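Hivar 6 – Récepteur Bluetooth et adaptateur audio pour voiture
Référence : 856-HV

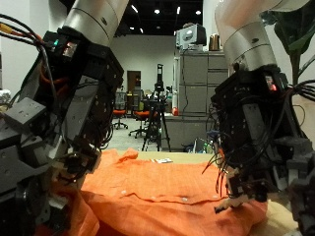
Le Hivar 6 ajoute la lecture sans fil à un autoradio qui ne dispose que d'une prise auxiliaire 3,5 mm. Il se branche d'un côté sur la prise AUX, de l'autre sur l'allume-cigare ou sur un port USB 5 V. Le boîtier n'a pas d'écran. L'état de la connexion est donné par un petit voyant cyan. Voyant fixe : un téléphone est connecté. Clignotement lent : attente de connexion. Clignotement rapide : mode appairage.

Premier appairage
Mettez le contact et choisissez la source AUX sur l'autoradio. Appuyez trois secondes sur le bouton central, puis sélectionnez « HIVAR6 » dans la liste Bluetooth du téléphone. Aucun code n'est demandé sur les téléphones récents. Sur les anciens modèles, saisir 0000.
L'appareil garde en mémoire les six derniers téléphones et se reconnecte au dernier utilisé. Pour effacer la liste, maintenir le bouton central et la touche « – » pendant dix secondes.

Réglage du volume
Montez le volume du téléphone aux trois quarts, puis ajustez sur l'autoradio. Au maximum, certains téléphones saturent l'entrée auxiliaire et le son devient dur dans les aigus.

Bourdonnement ou sifflement
Un sifflement qui suit le régime moteur vient de l'alimentation. Essayez d'abord une autre prise 12 V. Si le bruit persiste, intercalez l'isolateur de masse Nullelus (vendu séparément, réf. 343) entre le récepteur et la prise AUX. Il ne nécessite pas d'alimentation.

Caractéristiques
Bluetooth : 5.0, profils A2DP, AVRCP et HFP
Codecs : SBC, AAC
Alimentation : 5 V, 500 mA
Sortie : jack stéréo 3,5 mm
Microphone : intégré, pour les appels mains libres
Fixation : adhésif ou pince de grille d'aération

Compatibilité
Tout autoradio avec entrée AUX 3,5 mm. Pour les façades Arthur à entrée mini-DIN, prévoir le câble adaptateur Worcombe. Les radios sans entrée auxiliaire ne sont pas prises en charge. L'appareil ne lit ni carte mémoire ni clé ; le port USB sert uniquement à l'alimentation.

Contenu de la boîte
Récepteur Hivar 6, câble jack, câble USB, adaptateur allume-cigare, pince, deux pastilles adhésives, notice.

Mise à jour
La version du logiciel interne n'est pas modifiable par l'utilisateur. Les appareils vendus avant mai peuvent afficher « HIVAR » au lieu de « HIVAR6 » dans la liste Bluetooth. Le fonctionnement est le même.

Fiche mise à jour le 29 mai 2022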